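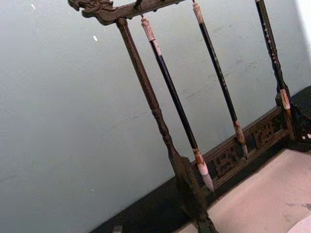
Brush rack with dragon-head crossbar and three hanging brushes.

Pramwood Brush Lettering Notes
README, last revised Thursday, June 28, 2018

What is in the folder
Transcribed notes from 14 evening classes at Donelport, typed up by Lụa Lương and checked by Baoshan Fang. Plain text files, one per class, plus glossary.txt and sources.txt. The scans of the handouts are kept separately and you have to ask for them.

How far to trust it
Not very far, in places. The notes record what teachers said, and teachers repeat what they were taught. Claims that goat hair "holds the spirit of the ink" are left in because they were said. I have seen no test of them. The same goes for the supposed age of several ink recipes, where the only source is a shop leaflet.

Dates in the glossary marked with a question mark are guesses. Three of the unmarked ones probably ought to have a question mark too, and Cường Hứa is still arguing with me over which.

Known problems
Class 4 is missing its second half.
Stroke names are spelt in whatever way the speaker preferred. Hằng Đàm began a standard list in May and it stops at the letter H.
Advice on washing brushes contradicts itself between classes 3 and 11. Both versions were given with complete confidence.
Paper weights were copied from packets. I would not buy paper on the strength of them.

Use
Copy and share freely, with the names above kept in. Please do not quote the history sections as fact in school work, which has already happened once.

Corrections
Send them to Nghĩa Tạ with a source. "My teacher always said so" will be filed with the rest of the things somebody's teacher always said.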